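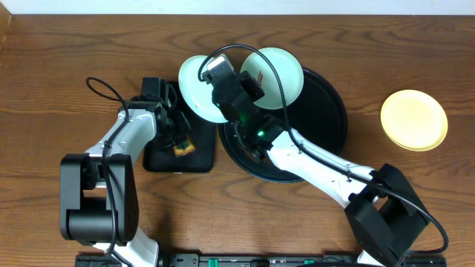
Sugeng Wijaya Elected Leader of Valtley Council

Sugeng Wijaya was elected leader of Valtley Council on Tuesday's agenda vote, taking over a body that has been without a permanent head for most of the year. He is the first leader to come from the Irness ward, where he has lived for 30 years.

Wijaya ran a small bookkeeping office in Irness before he entered local politics. He lost his first race for the council and won the seat on his second try, by 246 votes. He later served as deputy to the previous leader, Mnguni, who stepped down in the spring to take a job outside the area.

The new leader said the budget would come first. The council has to agree on its spending plan by November, and up to 30 posts are under review. Wijaya told members he wanted to keep the evening bus between Irness and Rorkden, which had been listed as a possible cut.

"People use that bus to get home from work," he said. "I would like to see what else we can do before we touch it."

He also promised an early decision on the old Rorkden courthouse – built in 1850 and closed to the public after problems with the roof. Two plans are on the table, one for a library and one for a sale.

Wijaya is married and has two daughters. He will keep his seat on the planning panel until a replacement is named. The next full council meeting starts at 7 p.m. and is open to the public.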